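Undeven Stacking Set - Set-up Guide
Section 4: Laying out and first stack

Before you start. Read 4.1 to 4.3 all the way through, it's short. Cubes out of the bag, bag in the bin. Have the score cards from the Tradham box handy.

4.1 The table

1. Pick a plain pale top. White is best, the colours show up well.
2. Wipe it. Crumbs under the bottom cube will tip the lot.
3. Lamp to one side, switched on. Not straight overhead.
4. No cloth, no tray.

Note: two tables are fine, see 4.4.

4.2 First stack

1. Red cube down first, flat on the table.
2. Green on red.
3. Blue on green.
4. Let go, hands back, count to seven.

A bit of a lean is allowed. Doesn't need to be square, only needs to stand.
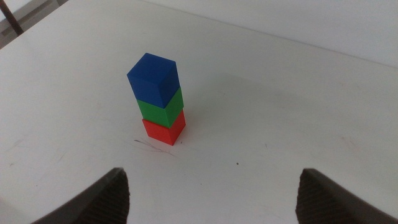
Fig. 4a. Red, green, blue. Slight lean, still counts.

If it falls, start again from red. Don't rebuild from the middle, the scoring goes wrong. Full game is 13 rounds, short game seven.

CAUTION: Not for children who still put things in thier mouths. Foam can be bitten through.

4.3 Checking the foam cubes

1. Look at every face. Some are smooth, some have a speckled, grainy look. Normal.
2. Small dark specks or little dents, ignore. Doesn't affect play.
3. Torn corner or a chunk missing, take it out of the set and order a spare (part no. 3880).

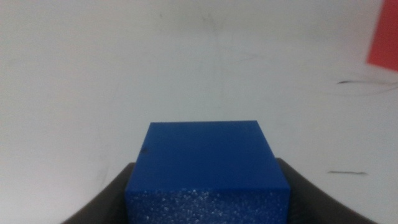
Undeven Set-up Guide page 7

4. Dirty faces: damp cloth, no soap, leave to dry overnight. Never on a radiator.
5. Don't squash cubes flat to get the lid on. They go back in one layer.

4.4 Using two tables

1. Push side by side, long edges to the wall.
2. Check the tops. If one sits higher, don't build across the join.
3. One player or team per table. Finished stacks stay put untill both sides have scored.

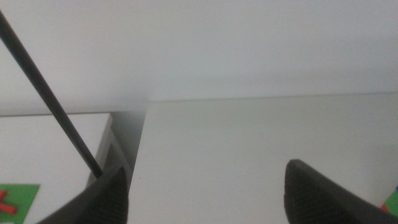

4. Swap sides after each round. Cubes stay, players move.
5. Last round done, scores on the card, cubes back in the box.

Spares and replacement cards: Grondby parts list, back page.

Rev. 28 March 2019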